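October, 5:40 am, notebook 3

Starting a new page for the quiet hour trial, with the kettle on. Copying in from the loose sheets first so the rest of you can follow it.

What we're trying: the Dovham prayer room stays open from five to seven each morning, with no music, no leader and no handout. You come in, you sit, you leave when you leave. The old format (two songs, a reading, open prayer, a closing song) still runs in the evenings and I love it, I'm not knocking it. But so many of us said the same thing after the summer, that we were talking to God the whole time and hardly ever stopping to hear anything back. So we're stopping!

Numbers up to last night, copied from the sign-in book: 98 visits in the morning hours, 171 in the evenings. I was honestly expecting the mornings to be four of us and a space heater. 98!

Notes on the room. The chairs were in rows facing the front and people kept looking at the front, where there's only a wall and the fire extinguisher. Turned them every which way on the second morning, a couple facing the window, a couple facing the corner, and it got better right away. People like a corner. I've ended up with one myself, on the left as you come in, under the coat hooks, and I get a bit silly about it if someone's already in it. Lord, help me with the chair.

The lamp from Jeltenach (the retreat house sent us home with it last spring) is too bright for five in the morning. Tried it on the floor behind the bookcase. Much nicer. Leave it there please, and the switch is on the cord, not the base.

Heat: the radiator knocks for the first 15 minutes. We talked about bleeding it, but a few people have told me they've started using the knocking as the time to get their lists out of their heads. By the time it goes quiet, so do they. I tried it this week and it works for me too. I write the list down, groceries, the car, the email I should have sent, fold it up and put it under the chair. Most mornings I forget to pick it up again, so if you find a scrap that says "dentist, onions, apologize," that's mine.

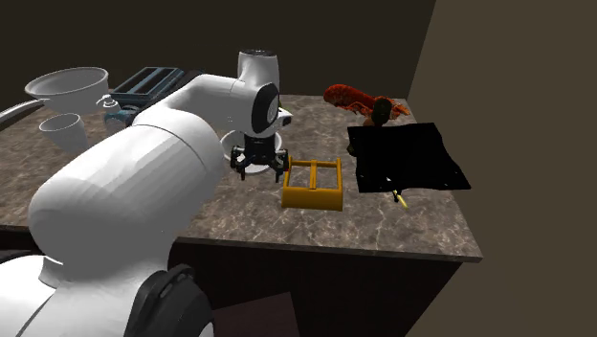
Robot arm and plate on the counter (rendered).

Passage for the week is 1 Kings 19, Elijah under the tree and then in the cave. I've read it so many times and I keep coming back to the food. Before any wind or fire or gentle whisper, he gets bread and a jar of water and he's told to eat, twice, and he sleeps in between. God lets him nap! I read that at ten past five with my eyes half shut and laughed out loud, which in a silent room carries. Sorry to whoever was by the window.

Also Psalm 46, of course. "Be still, and know." I'd always heard that as a soft line, something for a mug. Read the whole psalm slowly and it's full of mountains falling into the sea and nations in uproar. The stillness is right in the middle of all that racket. I want to spend a whole week there, maybe next week, maybe one verse a morning. Somebody please try it with me so we can compare.

Things that went wrong, for the record:

Timer. I set one on my phone so I wouldn't have to watch the clock, and it went off as a marimba. Now using the sand glass from the kids' room, turned over as needed. Losing count of the turns is fine.

Wandering mind. Mine wandered for the whole first half on three mornings out of five. Tried fighting it, no good. Tried saying one short line under my breath each time I noticed (I've been using "here I am") and going back. Better. Not every time, but better. The Bunnag booklet suggests matching the line to your breathing. I got lightheaded, so I've dropped that part.

Falling asleep. Happened once, properly, with my chin on my chest. See Elijah.

Expecting something. This is the big one and I want to get it down while it's fresh. The first week I came in every morning wanting a word or a picture or at least a warm feeling, and I'd go home checking my pockets, so to speak, to see what I got. Yesterday nothing happened at all. I sat, the radiator knocked, it stopped, a bird started up outside, I went home. And all day I was kinder than I usually am. I didn't snap in the parking lot. I'm not going to build a theory on one parking lot, but I'm so glad, and I wanted to write it here.

I've been asked whether you have to come to the room for it. No! The Flandenum group does the same hour in their own kitchens and on the bus and they sound just as happy as we do. For me the room helps for now because at home I can see the laundry. I did try the car yesterday, in the driveway before going in, engine off, just a few minutes. It counted. I'd like to get to where I can do it in the line at the post office.

To do before next time:
More blankets, the thin ones go first.
Ask about the key, we're down to one and it sticks.
Move the sign-in book off the radiator shelf, the pages are curling.
Pens.
Bring the other translation of Psalm 46 and leave it on the bookcase.

6:50. Going in to turn off the lamp. Three people still sitting, so I'll leave it on a while and do the blankets first.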